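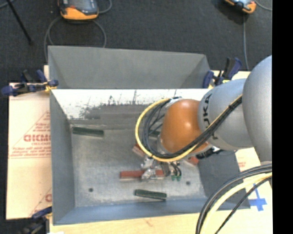 How much does it matter what color the blocks are when people put things away? More than I expected when I started, mostly in the first couple of minutes, after which people settle into going by whatever is nearest.

Figure 2. Blocks in the gray bin: red-orange pieces and two dark green bars on the speckled floor.

4.2 Blocks and bins

I went back and forth on the blocks for most of February. My first set came from Gerlach and had too many shapes in it, so everybody spent their time admiring the odd ones and I learned very little about tidying. The set I ended up with is plain – simple blocks in a few strong colors, with dark green and red-orange doing most of the work. I like that pair a lot, because you can tell them apart at a glance against a gray floor (Figure 2).

The bin matters too! I tried a straight-sided Flemix tub early on, and pieces kept ending up flat against the walls where fingers couldn't get under them. With sloped walls they tend to slide back toward the middle, and the complaints in my notes pretty much dried up. Ville Laaksonen, who read an early draft, asked if I had made the task too easy that way. Maybe a little, but I wanted to watch choices and not fingernails.

Each session ran 10 minutes, with five minutes of rest before the second round. Across the whole study we logged 3000 pickups, all coded by hand in Prornau, and I went through the unclear ones twice. Bars lying at an angle were the ones I argued with myself over most – is that piece in the corner, or just near it? I settled on "near" unless it touched both walls, and Section 5 sticks to that rule.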